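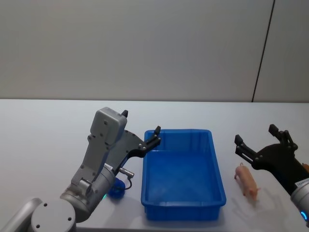 **Toy bins: open top or lids??**

**mudroom_mel**
ok need opinions fast, sale ends tonight. Redoing the playroom corner. Right now it's one blue plastic bin, open top, and a white table. Little plastic animals everywhere. The pig is ALWAYS out. Thinking of going all in on the Clillow stackers with the snap lids. Anyone have them? Worth it or no

**tapeandlabel**
No lids. Kids don't do lids. Mine were off by day two and then you own lids.

**odton_dad**
Disagree. We have the Clillows, going on a year. Lids mean they stack, stacking means I get my floor back. My 5 yr old opens them fine. The 3 yr old yells for me, ok, but then only one bin comes out at a time. I call that a feature

**tapeandlabel**
so you're the lid guy now. full time job

**odton_dad**
lol yes. still have a floor tho

**greenbeanjar**
What size is the blue one? If it's the shallow kind keep it, shallow is the whole trick. Deep bins = everything gets dumped to find the one cow. I measured ours when I bought shelves, 81 mm deep, perfect for farm animals and little cars. Trains need more.

**mudroom_mel**
havent measured. shallowish? it's got the rolled edge so it's easy to grab, I do like that. Slides around on the table though

**greenbeanjar**
shelf liner under it. Cut a square, done.

**pinecone_hq**
Do NOT buy more bins til you sort. We had some 900 pieces of junk once I dumped it all on a sheet, half was party favors. Gave away a trash bag full. Ended up needing less storage than I started with

**odton_dad**
you counted??

**pinecone_hq**
it was December and I was snowed in ok

**mudroom_mel**
fair point about sorting but sale ends TONIGHT

**tapeandlabel**
it'll be on sale again. It's always on sale. Lamont has plain open trays for way less anyway, look in the kitchen aisle not the kid aisle, same thing diffrent sticker

**greenbeanjar**
+1 kitchen aisle. Skip the Zilent ones, corners cracked on me twice.

**odton_dad**
my Zilents are fine? maybe don't stand on them

**greenbeanjar**
I was not standing on them. Toddler was

**mudroom_mel**
ok. sorting first, keeping the blue one for animals, maybe two open trays for cars and blocks. Lids only for the puzzle stuff. Going to get shelf liner tmrw

**odton_dad**
puzzles in lidded bins, see, I win a little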